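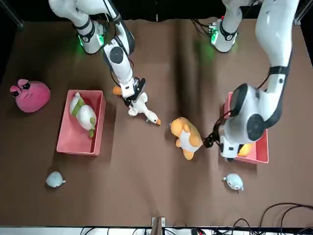
Clencombe returns bench, Aug 12, 2022

Soft toy sorting, two arms, pink bins. Job number 3323.

Ran 192 toys before lunch. 16 needed a hand from whoever was on the bench, mostly long or floppy shapes. The goose is picked up by the body and the neck hangs, so watch where it ends up when the arm swings over to the bin.

What changed for the crew:
Sorting used to be two people standing all shift. Now one person watches the arms and the other does seam checks and tags at the Felen table. Sore wrists have come up less at the morning talk. The seam checkers say their work is slower and needs better light – lamp requested.

People on the watch job find it dull. We agreed to swap every hour and write the swap on the whiteboard. Pay grade for the watch job is still not settled, and the office wants to leave it until November. I said that was too long.

To do:
Smooth the cloth at each swap and check the clamp at the front.
Tidy the cables at the right-hand corner.
Add the stop button steps to the Zonberg binder, page 91.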